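Equipment plan for the Flavis workshop

Jul 11, 2025 – We have now collected the wishes for next year's robot budget. The gripper fingers are first on the list, and we would like to order 3 spare sets from Likero.

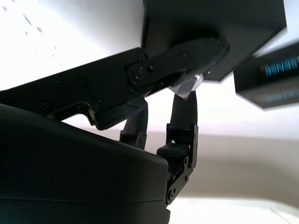 The offer from Figueroa is valid until December. It includes screws and joint plates, but the cables must be ordered separately. Please send your remaining requests to the planning office before the summer break.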